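Cavetti Bench Kit for arm and hand cells
Updated 23 Oct 2024

The kit is for buyers who already have an arm and a five-finger hand and need practice parts for electrical assembly work. It includes the table, a distribution box with hinged lid, wall plates with an oval tray, and a power strip. The arm and the hand are not in the price.

Box, tray and power strip on the table, with the arm at the right side 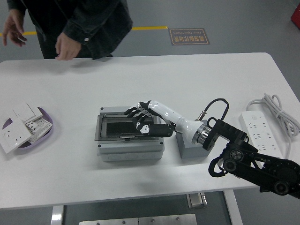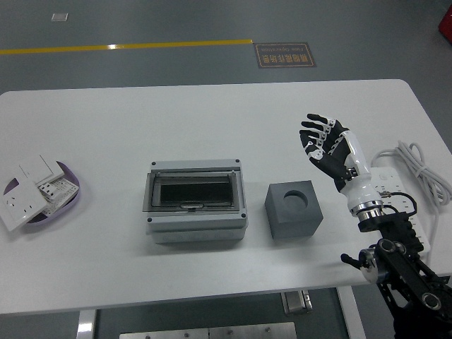 Price per kit is 3,624 USD, without tax and freight. Delivery from Tralthorpe takes 12 working days. Packed weight is 77 kg, so please plan 2 persons for unloading.

For the first year we advise to budget also one set of spare wall plates, as the sockets wear with repeated use. The Ruris mounting plate must be ordered separately.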